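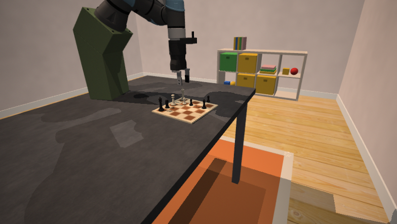
Comparing two grippers in simulation before you buy one

Posted 14/10/2023 in Tutorials

We run new grippers through a simulated chess task before ordering hardware. Chess pieces are a good test. They are narrow, they stand close together, and they fall over if a finger brushes them on the way down.

This page covers the Rorosine two-finger gripper against the Hondomska one. The steps are the same for any pair, as long as you have a model file for each.

What you need

The Taipe simulator, with the arm already set up and moving
Model files for both grippers
The Fulladau controller plugin
A chess set with separate collision shapes for each piece

Step 1. Set the tool offset

Load the first gripper and enter the distance from the wrist flange to the fingertips. Don't trust the number in the model file. Move the arm down until the tips touch the tabletop, read the height, and correct the offset from that. Ours was off by 8 mm on one gripper and fine on the other.

Step 2. Place the pieces

Leave most of the board empty to begin with. Use a mix of tall and short pieces, and put at least two on neighboring squares. Turn the board so it isn't lined up with the arm base – otherwise you only test one wrist angle.

Save the layout. Both grippers have to start from it.

Step 3. Set the approach

Stop the gripper above the piece with the fingers pointing straight down, then lower it in a straight line. We open to 66 mm for the first pass and narrow it later. Tall pieces need a higher stop point, so set that per piece.

Step 4. Run the picks

Start the batch from the controller panel. We ran 363 picks with each gripper, with small random shifts in piece position. Log three results: held, dropped, neighbor knocked over.

The Rorosine held 304. The Hondomska held fewer, but it knocked over fewer neighbors too, mostly thanks to its thinner tips.

Step 5. Check the failures

Replay the drops at quarter speed. If the piece slides down between the fingers, look at the friction value first. If it tips before the fingers close, the offset from step 1 is probably wrong.

Change one setting at a time and rerun the full batch. We plan to repeat this with soft fingertips in December.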